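## 4.2 Dish racking in simulation

We evaluate the placement policy on a simulated dish-racking task built in Plilameo. Each episode asks the arm to move plates from the table into a wire rack and to leave every plate standing in its own slot. The task was chosen for its tight contact geometry: a plate that enters a slot at a slightly wrong angle tends to catch on a rod well before it reaches the base.

Observations consist of color images from fixed cameras and a wrist camera, together with joint positions and the gripper opening. No depth channel is used, and object poses are never passed to the policy. They are read only by the success checker.

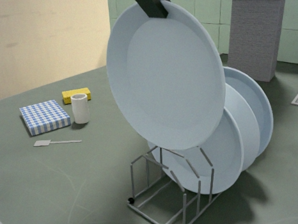 The checker counts a placement as successful when the plate is released, its center lies inside the slot volume, and it stays upright for 2 seconds of simulated time. An episode succeeds only when all plates meet this condition together, so a late collision that knocks over an earlier plate makes the whole episode a failure. We report both the per-plate and the per-episode rate.

Demonstrations were collected by teleoperation. The training set holds 117 episodes, recorded by two operators (Jara and Ojeda) under the same instructions. Rack position and the starting poses of the plates were varied between episodes, and the remaining tabletop items were kept as distractors. Episodes in which the operator dropped a plate but recovered were kept in the set. Removing them made the policy less willing to attempt a second grasp in early trials.

The pick phase differs from the insertion phase in one important respect. A dish lying flat offers only its rim as a usable grasp, and the approach angle fixes how much wrist rotation is left for the placement that follows. 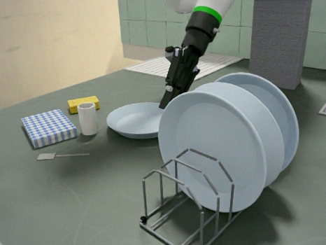

**Figure 3.** Gripper at the far rim of a shallow dish lying on the table, with two plates upright in the rack.

We therefore label the grasp point along the rim as an auxiliary target during training. The auxiliary head is dropped at test time and adds no cost to inference. Actions are predicted in chunks and blended over consecutive predictions, following the scheme of Section 3.3.

Fixed views alone were not enough for reliable insertion. As more plates are racked, the held plate and the standing plates overlap in the image and share nearly the same color – the boundary between them may be only a thin change in shading.

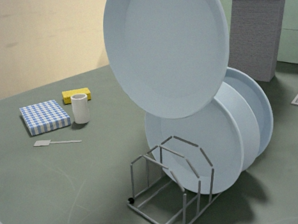

To measure how strongly the policy depends on each view, we trained 5 seeds per camera setting and ran 30 evaluation episodes for each seed. Starting poses were matched across settings. When a view was removed, its encoder was removed as well and the policy was retrained from scratch, so the comparison does not rest on blank input images.

The wrist view travels with the gripper and keeps the fingertips in sight, but its coverage of the rack changes with arm pose. It is most useful near contact, when small lateral errors matter. The fixed views carry most of the information about where the rack stands and which slots are occupied.
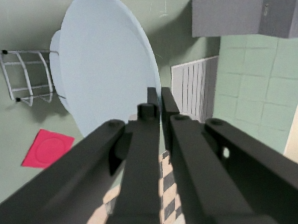 ### 4.3 Failure categories

Failed episodes were sorted by the first event that made success impossible. Ibarra and Marar labeled them independently from the rendered video and the contact log, and disagreements were settled by replaying the stored simulator state. We use three categories: missed grasp, rod collision during insertion, and disturbance of a plate already racked. Episodes that reached the time limit with a plate still in the gripper were assigned to rod collision if any contact with the rack had been logged, and to missed grasp otherwise.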